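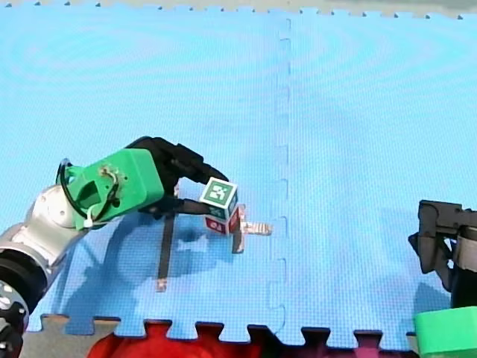 The blue mat with both kinds of tape down, and a cube with the green marker on top and the red one on the side.

Peseo: marking out a foam floor
Project report by Kyu-ri Choo, Prellalden College

What I was trying to do

Peseo is a floor game with cubes. You get a mat, some lines on the mat and a set of cubes with a different pattern on each face, and the players move the cubes from line to line following a set of cards. The rules and the cards were last term's project, so I won't go through them again (they're in my first report if you really want them!). This term was meant to be the boring bit, which was sorting out the floor. I ended up enjoying it a lot more than the cards.

The trouble with the first version was that I'd drawn it all on a big sheet of paper. Paper slides, it creases, and if you kneel on it in the wrong place you've got a hole where the start line used to be. My tutor suggested foam tiles, the sort that lock together like a jigsaw, and I said yes without thinking about how I was going to put lines on them.

The mat

I went for light blue. I'd wanted grey to begin with, but the floor in our room is grey already and I liked being able to see where the playing area stopped. The tiles have a fine woven sort of texture pressed into the top and the toothed edges go together with a good shove from the heel of your hand. They come apart again at the corners if you're careless, so I got into the habit of joining a whole row before starting the next one.

Two things I hadn't expected. First, the surface has a sheen to it, and under the lights you get faint rings all over. It doesn't bother anybody playing, but it made it harder to judge by eye whether a line was straight. Second, the seams. Where two tiles meet you get a zigzag that shows up as a darker blue line, and people read it as part of the game! In the first session two players lined their cubes up along the seam and were quite put out when I told them it didn't mean anything. I thought about covering the seams up, and then decided to leave them alone and make my own lines much bolder.

Choosing the tape

I had two kinds in the end, a dark one and a shiny one that's somewhere between silver and tan. The dark one came from the cupboard in the Nair workshop, where there's always a roll going spare. The shiny one was Rutell, bought out of my own pocket.

I wanted to know three things. Does it stick to the texture, can you see it properly from standing up, and does it come off without taking the surface of the mat with it?

For sticking, I laid a strip of each and rubbed my palm over it 200 times, then looked at the ends. This took ages and my hand was sore for the rest of the day, so if you're planning to do the same, wear a glove. The dark tape held well along its length but the ends went first. You can tell which strips have had the most use by looking at the tips, they go pale and scruffy. The shiny tape stayed flatter at the ends and lifted a bit in the middle, I think where the weave stops it getting a grip.

For seeing, the dark tape won easily. It stands out against the light blue wherever you are in the room. The shiny one is lovely from one side and then you walk round and it's just a bright streak with the light bouncing along it. Some of my players loved that and one of them said it gave her a headache.

For coming off, they were both fine if I peeled slowly. I pulled one strip up quickly to see what would happen and it left a fuzzy patch. That tile now lives in a corner.

I should have cut everything with scissors from the start. I tore the first lot by hand, and a torn end starts lifting much sooner.

Where the lines go

My rule was that dark strips run up and down the mat and shiny strips run across. I'd tried it with both kinds going every way and it was a mess, people kept asking me what the colours were for. Once each one had its own direction nobody asked, they just got on with it.

I also stopped bothering with complete boxes. On the paper version every cube had its own neat little square, but on the mat it works better to have an upright strip with the cube going over it and another strip going off to the side. It uses far less tape and there are fewer corners to peel. It's also quicker to move when you change your mind, and I changed my mind constantly.

Lengths were the part I fussed over. The long strips show you which way to go and the short ones mark a stopping point. I had them too similar at first and had to redo the lot on a Sunday afternoon, which was not how I'd planned to spend it.

The cubes

I haven't changed the cubes much. They're small, with white edges and a blocky marker in the middle of each face, green and white on one, red with a white pattern on another. The white edges are the bit I'm proudest of. On the old set the colour went right up to the corners, and when two cubes were side by side you couldn't tell where one stopped. Now every face has its own frame and you can see which way up it is straight away.

What I did find out is that the side faces matter more than I'd thought. On the table everyone looked at the tops. On the floor, if you're sitting down, you mostly see a side, so the cards now mention both.

Trying it out

I ran nine sessions with people from my year. Altogether they made 37 mistakes that I put down to the floor, meaning a cube went to the wrong line or to a seam. Most of those came before I fixed the strip lengths. I did write down every move as well, all 664 of them, and I'm not convinced I needed to, but the tables are in my folder.

The comment I got most was that it's comfortable. I hadn't written comfort down as an aim at all! People stayed longer than they did with the paper, and a few lay down on their fronts to play.

What I'd change

I'd round off the ends of the tape strips, and I'd get tiles without the sheen if I could find any. I'd also like to try a third tape, something matt and pale, for the lines that only matter in the longer version of the game. The cards need renumbering to match the new layout and I'll do that before I hand the whole set over in November.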